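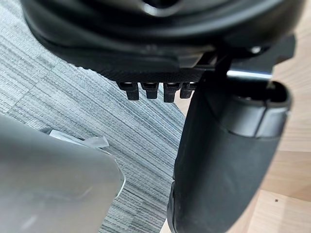 2 min read

The Night Desk at Harnport

In October the last ferry from Trondunley came at ten in the evening, and after it I had nothing to do until morning. I sat in my chair behind the ticket window and listened to the radio from Porkamton, very low.

The telephone rang at 4 in the morning. It was a woman. She asked if her father had left a brown hat on the boat.

"When did he travel?" I asked.

"In the year of the flood," she said.

I was a child in that year. Still, I took the key and went to the back room, where the company Bolger keeps the lost things. The shelves go up to the ceiling. I found umbrellas, one accordion, and behind them a hat with the paper number 235. It was brown.

I went back and told her. For a long time I heard only her breathing.

"Please put it on the window side," she said. "He likes to see the water."

Then the line was closed. I carried the hat to the first ferry myself and laid it on a seat by the window. The captain looked at me, but he did not ask for a ticket.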